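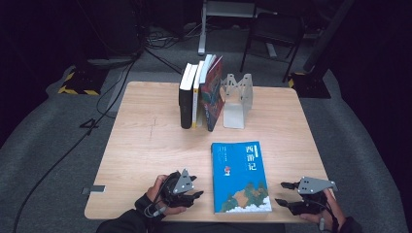
A work table at Fisus in Nomemville. The blue paperback lies between the two hand-held grippers.

Home | News | Branch Reports | Members | Contact

Visit to Fisus, Nomemville

Posted 2026-02-11

I work in the returns department of Heffernan, where we receive books from shops and schools, check them and put them again on shelf. We are 47 people on two shifts. Last autumn our management told us that the shelving part will be given step by step to robots from a company called Dratel, and that the movements for these robots are prepared by Fisus. Our workplace group asked to see how this is done, and four of us were invited for a morning. I promised the others to write it down.

The building is an ordinary one, behind a tire shop, with good parking. We signed in, left our bags in a locker and received a coffee. Then Aníbal Vilela, the floor lead, took us to the recording rooms. There are three of them. He was a warehouse picker for many years before and he explained in words which I could follow.

I expected to see robots, and I saw mostly people. The person at the table takes a gripper in each hand and does with it what we do with our fingers: pick the book up, turn it, stand it in the row, let go. The movement is recorded, and from many such recordings the robot should learn. The room is dark at the sides and has a carpet, so it is quiet compared with our hall. I did not hear one scanner beep the whole morning.
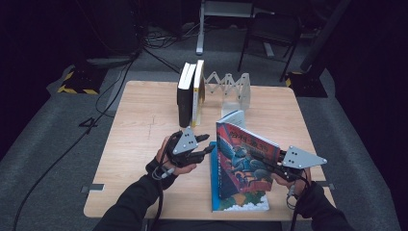
Standing a paperback upright with the grippers. The accordion bookend is at the right of the row.

Aníbal told us that a full shift gives 397 good recordings when everything goes well, and that one task needs 2,000 before they pass it to Dratel. A bad recording is not a punishment for the person. It is marked and done again. I asked this two times, in different words, because at Heffernan our pick rate hangs on a screen above the door and we all know what that does with the neck and shoulders.

He let me try. It is much harder than it looks. A hardcover is polite, it stands where you put it. A paperback bends, and with two stiff jaws you do not feel when it begins to slip. I needed a long time for one book and I have done this work for eleven years. My colleague from the night shift was better than me and she did not hide it.

One thing I noticed is that they change the books and also the bookend, metal or plastic, and the lean of the row. At home we do it the same way, without thinking. A person who knows that a thin book must go between two thick ones has knowledge which is useful in that room. Two of the operators came from warehouses, one from a school library. The pay is a little more than ours by the hour, but the contracts are for six months. I would like our union office to look at this before March.

Maintenance was the subject I wanted to ask about the most, as at Heffernan it is always the first thing to be saved on. When our conveyor came, no hours were planned for cleaning or small repair, and it was us who did it between two pallets, unpaid in the sense that the rate did not go down. So I asked who looks after the tools here and in whose time.
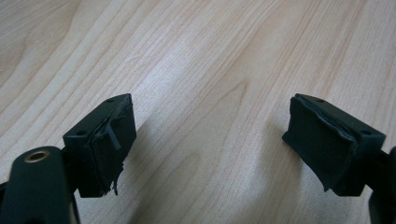

Wear is a labour question, in my opinion, and it should be in the agreement before the first robot is delivered. Somebody must check the parts which touch the books, and this somebody needs minutes for it. On the gripper fingers the black covering of the left pad was torn, with a strip curling out at the top and shreds hanging below, while on the right one it had only started to lift along the edges. Aníbal said that operators report such pads at the shift change and that fitting new ones is counted as working time. I wrote this sentence in my notebook and underlined it. With us it would be the same colleagues who now repair the label printer with tape.

About our jobs, he could not promise anything and he did not try. His own view is that the robots will do the straight rows first, and that damaged, very large or wet books stay with people for a good while. Dratel has told our management something similar. What I would like to know is how many of the 47 will be needed for damaged, large and wet books, and I did not get a number from anyone.

Points we will bring to the next meeting:

- paid time for checking and changing worn parts
- training on the new line during the shift, for both shifts
- no individual rates on the screen when a robot works beside us
- whether Heffernan people can go to Fisus for some weeks and come back to the same job

We ate lunch in their canteen (lentil soup, quite good) and drove home through the snow. Those who want to see my notes can find me at dock side in the afternoon break.

Filed under: Branch Reports, Visits, New Technology at Work

Contact the workplace group | Copyright Heffernan Returns Workplace Group | Back to top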